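The bin project, part two: more trouble with the round things

By Zawadzka
June 2021

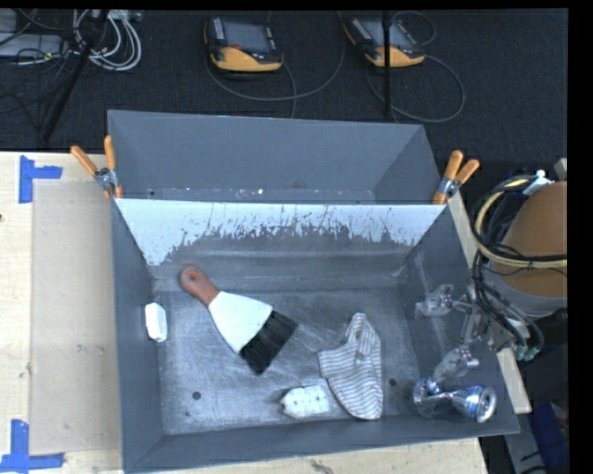 After my last post I received a few questions about why I use a metal bin and not a plastic box. The reason is simple. I bought it used, it is heavy, and it does not walk away when the arm pushes on it. The disadvantage is the scratches, which confuse my vision program very much. In January it believed that one long scratch was a pen, and it tried to pick it up 11 times.

The program, which I call Tatow, is now at 466 recorded picks. I keep all of them in one folder, also the bad ones. The brush is the easiest object, if the fingers close on the handle. The striped cloth is more difficult than I expected, as every time it falls it has another shape. The chrome piece is the worst. It reflects everything, so the depth values around it are mostly garbage, and I must guess the height.

Last week I changed two things:

I lowered the closing speed by 30 percent.
I let the arm wait 10 frames before it decides.

With the slow closing I see fewer objects jump to the wall. The waiting I am not sure about yet. I still need to mark the bin position on the table in a better way, the blue tape is only for now.

Last updated: June 14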